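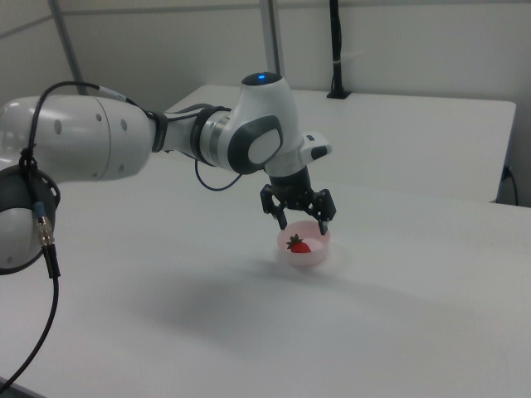
By the Selow Kitchen desk
Filed under Fruit, Basics
Updated in June

How to wash and keep strawberries so they last the week

A single strawberry in a little pink bowl, with its green top still on, is about as cheerful a thing as you can put on a table, and I'd happily eat my way through the whole season one bowl at a time. The trouble comes when you bring home a big box from the market and find half of it gone soft before you've had a proper chance at it. So let's look after them!

First, tip the berries out onto a clean towel and go through them gently. Any with a fuzzy spot go straight in the compost, and the bruised ones can be set aside for jam (or for the cook, who has surely earned a snack by now).

Leave the green tops on for washing. Once you pull them off, the berry soaks up water and the flavor goes a bit flat.

Stir 1 cup of white vinegar into 3 cups of cold water in your biggest bowl. Lower the berries in and let them sit for 2 minutes, swishing them with your fingers now and then. Drain them, rinse well under the cold tap, and spread them out on a fresh towel in one layer.

Now leave them alone for a while. I give mine a good 15 minutes, then pat each one dry, getting in under the leaves where the drops like to hide.

Line a shallow container with a paper towel, lay the berries in, and rest the lid on loosely. They go on the middle shelf of the fridge, well away from the onions.

When you want some, take out only what you'll eat and let them lose their chill in a small bowl on the table. They taste so much sweeter that way. Hull them at the very last minute, or serve them whole and let everybody hold on by the leaves.

More from Selow: Freezing berries on a tray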